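Hi! This is the README for **justov**, my little pile of recipe notes turned into plain text files. I started it in March because my kitchen binder was falling apart and I was sick of scrolling past life stories to find out how much flour I needed.

## What's in here

There are 445 recipes, one per file, all in Markdown. Of those, 357 are things I've cooked myself and would happily cook again. The rest live in `untested/` and you're on your own with them (good luck with the rye dumplings!).

- `soups/` — the biggest folder by far, I like soup
- `bread/` — mostly flatbreads, plus the Grendia loaf everybody asks me for
- `oven/` — anything that goes on a tray or in a dish
- `pickles/` — 18 files, half of them cucumbers
- `untested/` — see above

## How a recipe looks

Each file starts with a title, then a line with servings, then ingredients, then steps. Weights are in grams. I left cups in for a few old family ones, and I'm not converting them until I've baked them again with a scale next to me.

Servings are for 4 unless the file says something else. We eat a lot, so maybe call that 5.

## Searching

Plain old grep works fine:

```
grep -ril "lentil" soups/
```

If you want something prettier, the files import into Ziltuvley without much fuss — just turn off its "guess the ingredients" setting first or it'll decide that "salt to taste" is a kind of fish.

## Known problems

- The Bouzid stew is in there twice with different amounts of cumin. I like both.
- Oven temperatures are Fahrenheit except in `bread/`, where I forgot.
- Some tags are singular and some are plural (`bean`, `beans`). Search for both.

## Sending me stuff

Please do! One recipe per pull request, and tell me if you've cooked it. Typos are welcome too, I mean fixes for typos.

Last big cleanup was July 2018. Next on my list is the jam folder, which is still a stack of index cards.
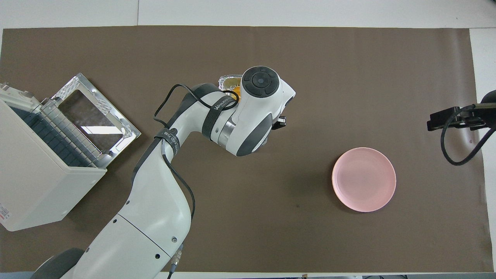 *Brown mat on the white tabletop.*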